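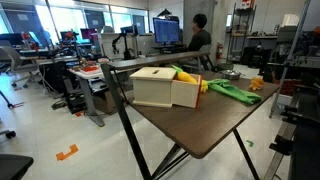

Figure 3. Task table with the box, corn toy, green fabric, soft toy and metal vessel.

4.2 Course Task and Table Setup

The Clanano project course ran for one term with 12 students, divided into four teams. All teams worked on the same tabletop task with a position-controlled arm and a parallel gripper. The task was to pick up the green fabric, move it clear of the other objects, and release it at a target given by the course staff. A second stage asked for the small soft toy to be placed in the open compartment of the box. Only the first stage was required for a passing grade.

The objects were chosen so that no single grasp strategy would serve for all of them. The fabric has no stable shape, and the compartment gives little clearance for the gripper fingers. The metal vessel was not a target in either stage. It was included because its polished surface produces highlights and gaps in the depth data, and we wanted teams to handle these before planning any motion near it. Contact with the vessel ended the attempt.

The folding table was light and could shift when the gripper pressed down on it. In the first two weeks this accounted for several failures that the teams had assigned to calibration. From the third week on, each team was required to check the table position against the floor tape before a session and to log the check. Teams were free to choose the starting arrangement within a marked region, provided that the fabric was not folded in advance into a shape matched to the gripper.

Control software was built on Kvaran, the motion library used in the preceding lab course. Teams were given a working driver, a joint-limit monitor and a minimal grasp routine that moved straight down to a set height and closed the fingers. Perception was left entirely to the students. Two teams segmented the fabric by color, one fitted a height map to the depth points, and one began with a learned detector and later dropped it in favor of color. 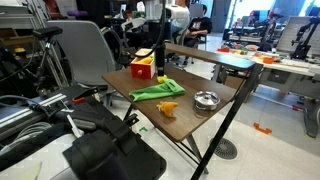 4.3 Grasp Selection for the Fabric

The supplied grasp routine failed on the fabric in most early attempts. Its approach height had been tuned for rigid parts, and on a single layer of cloth the fingers closed above the material. Lowering the height brought the fingertips into contact with the tabletop, at which point the joint-limit monitor stopped the arm. The usable band between these two outcomes was narrow and differed between the ends of the fabric.

Three teams arrived at the same remedy in different ways. They searched for a ridge or fold, aligned the finger opening across it, and descended until a force estimate crossed a threshold. The fourth team, working under the name Virton, kept a fixed height and added a short sideways motion meant to gather the material between the fingers before closing. This was simpler to implement but depended on friction between fabric and table.

For all ridge-based methods the approach was vertical. A tilted approach was tested by one team and abandoned after the wrist came close to the box. Lift height was limited to 285 mm above the tabletop in every method. The limit kept the wrist away from the overhead part of the workspace and left enough room for most of the fabric to clear the soft toy during transport.
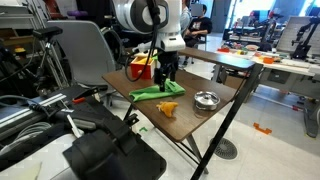 The force estimate was derived from motor current and was noisy at low speed. Teams therefore averaged it over a short window, which added delay to the stop condition. At the default descent speed the delay was large enough to trigger the monitor. Reducing the speed to 40 percent of the default removed the problem at the cost of a longer cycle. We did not grade on cycle time, and no team tried to recover the loss.

4.4 Attempts and Student Reports

The teams logged 185 attempts at the first stage. An attempt was counted from the start command to release, manual stop or contact with the vessel. Attempts stopped for reasons outside the task, such as a lost network connection, were removed by the course staff before analysis. The second stage was attempted by two teams only, and the logs are too sparse to support a comparison.

Failures in the first stage fell mainly into missed grasps and slips during transport. Missed grasps became less common once teams introduced the ridge search. Slips did not follow the same trend. They occurred when the gripper held a single edge of the fabric and the remaining part dragged across the table, and the ridge search alone does not prevent this. Logs were annotated in Costis, the lab notebook tool used in the department, with one free-text field per attempt. The fields were filled unevenly, and entries from the last two weeks are noticeably shorter than those from the start of the term. 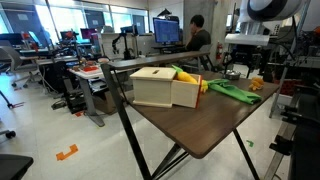
One student wrote in the final report that the box had taken up more planning effort than the fabric, and asked that the second stage be introduced earlier in the term. Another report argued for the opposite order, with rigid objects removed from the table until the fabric grasp met a fixed success criterion. Both proposals would require changes to the session schedule. For the next run we plan to keep the object set and to fix the table to the floor.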